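4. Experimental Setup and Data Collection

4.1 Workspace

All trials were run on a KUKA arm mounted beside two grey metal bins placed one behind the other. The arm carries a narrow metal gripper at the wrist, as shown in Figure 3.

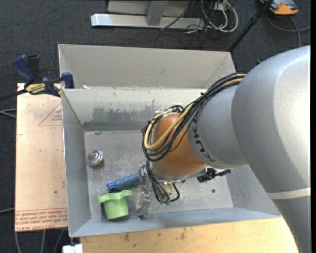
Figure 3. The arm reaching into the front bin. The gripper is at a blue cylindrical object; a light green plastic container and a small round silver object are also in the bin.

4.2 Object Set and Trial Procedure

The object set contains 200 household and workshop items, chosen by Karagiannis to cover a wide range of shapes and surface finishes. Glossy items were included on purpose. Earlier work on the Plirkance planner had reported that reflections were a leading cause of false grasp candidates, and we wished to measure this effect directly.

Each trial began with up to 10 objects placed in one bin by hand. The planner proposed a grasp, the arm carried it out, and the object was moved to the other bin. A trial ended when the bin was empty or when 6 grasps in a row had failed. The bins then traded roles, so that the arm could keep working without a full reset. In total, 2,077 grasp attempts were recorded.

A grasp was counted as a success if the object was lifted clear of the walls and released in the receiving bin. Objects that slipped during transfer were counted as failures, even when they fell into the correct bin. Attempts stopped by the force limit were also counted as failures and were marked with a separate code.

4.3 Contact with the Bin Walls

Long, thin objects lying near a wall were the hardest case for the baseline planner. It often chose a grasp that was sound for the object alone but left too little room for the wrist and its cables. The Driltance method adds a clearance term for the whole wrist assembly -- cables and hoses included -- and ranks each candidate by the smallest gap along the approach path.

The clearance model was built by Sepp from measurements of the wrist at several joint angles. Cable bundles shift as the wrist turns, and a single fixed outline proved too tight in some poses and too loose in others. We therefore store one outline for each range of wrist rotation and select among them at planning time. The added cost was small compared with the time needed for image processing.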